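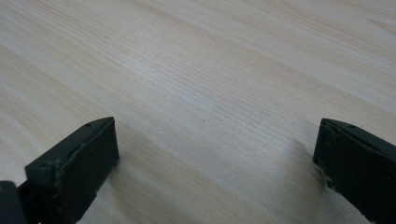
1/ Pale table, week one

We bought the table second-hand in May from a family in Kemby. It cost 30 dollars and I carried it up the stairs with my neighbour. I like very much the light colour and the straight grain, but I didn't know how to care for such a top.

2/ My aunt says only soap flakes and lukewarm water. The man at the hardware store says never soap, use the Brusa oil. I have tried both on the underside first - please do this also, it is the best favour you can make to yourself.

3/ Today's work: crumbs away, then a soft cloth, always along the grain. I go to the corners last.
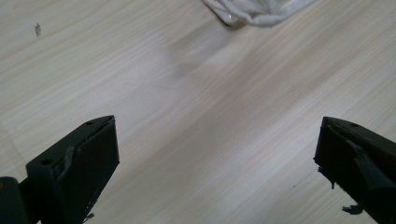

White cloth, pale wood, and a faint darker patch near the middle.

4/ For patches I don't scrub any more. I put a damp cloth for 5 minutes, then I dry it with a clean one. If the patch is still there, I leave it until the next weekend. 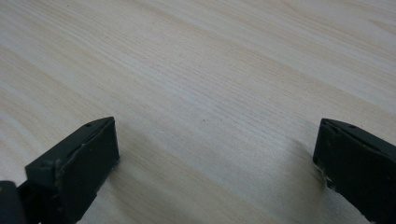

Also I have made a rule for the household: cups go on the cork mats from De Smet, keys go in the bowl by the door. The rule is respected by half of us.

5/ Next I will look at the legs, one is a bit loose. If somebody knows which size of Allen key, please write me.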